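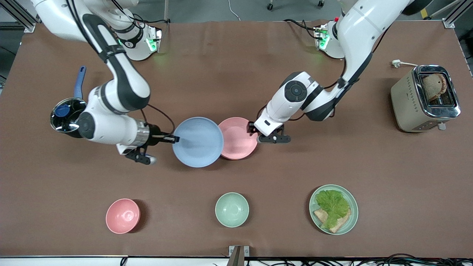
Glaze fit is mostly a matter of thermal expansion. If the glaze shrinks more than the clay body on cooling, it ends up in tension and crazes. I switched to the Bodmont white stoneware in May and two of my old glazes stopped fitting. The light blue is the worse of them. On a light blue plate fine crazing is hard to see, so I rub ink into the surface and wipe it off before checking under a lamp.

Adding silica in 2 percent steps fixed the clear. The blue needed some of its feldspar replaced with a low-expansion frit from Drolla, and the firing slowed below 1,000 degrees. Kiln log entry 107 has the schedule.

Next is a freezer and boiling water test on the remaining tiles. Recipe 306 is still unresolved and pinholes on anything thicker than two coats.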